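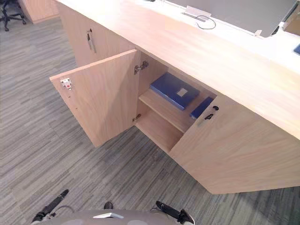

Akosua Eshun asks whether she has to guide the arms by hand, or whether she can do the whole binder task from the remote station.

Either is accepted. For cupboard work Premthorpe uses remote control by default, and hand guiding is kept for short corrections to a single arm. Do not mix both methods in one demonstration. The recorder stores them under different headings and a mixed file will be rejected at upload.

What counts as one demonstration?

One continuous recording from the start pose to the end pose, with one task label. If you stop to adjust the headset or move a binder yourself, end the recording and begin again. Pauses of up to 3 seconds are trimmed automatically. Longer ones are kept, and the robot will learn to wait.

How many do I need for a new task?

Travura asks for 400 accepted demonstrations before a first training run. Rejected files do not count towards the total. Simple variations (binder further back, door less far open) should be spread through the set and not recorded in one block at the end.

Do I open the door as part of the task?

Only if the label says so. "Open cupboard" and "take binder from shelf" are separate labels. For the second, doors are set by hand before recording starts, and the door position goes in the notes field.

How should I approach a binder lying flat?

Come in low, with the fingers below the edge that faces you. Bring that edge over the front of the shelf before trying to grip. A flat binder pressed from above tends to slide backwards, and it is then hard to reach without the forearm meeting the underside of the counter top.
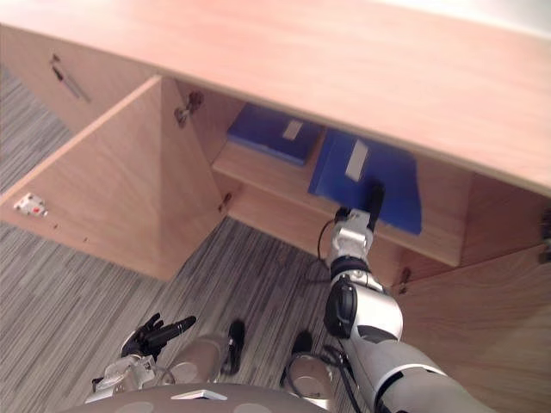
Right arm at the shelf, fingers against the lower edge of the front binder.

What should the other arm do?

Keep it low and still. Small idle movements are recorded like any others – the software has no means of telling that they were not meant. Rest your unused hand on the station's padded bar.

The arm lags behind my hand. Is this a fault?

A slight delay is normal. If it grows during a session, close the Forker viewer and reopen it. If the delay remains, report it to Kofi Ofori with the session number. Do not try to correct for the lag by moving ahead of the arm.

Can I keep a demonstration in which I missed the first grip?

Yes, if you recovered without stopping and the binder did not fall. Tick "recovery" before saving. Almost 2 in every 400 files are of this kind at present, and more would be useful. Dropped items are saved under "failed" and are not used for training.

Who may hand-guide the arms?

Anyone who has passed the Ackah safety module. A second person must hold the stop button for as long as the joints are released. Passes gained before August need to be renewed.

When will my files be checked?

Murali Unnithan reviews each batch in the order received. The labels in this FAQ apply to files recorded from 16th February. Older files keep their old labels and need not be sent again.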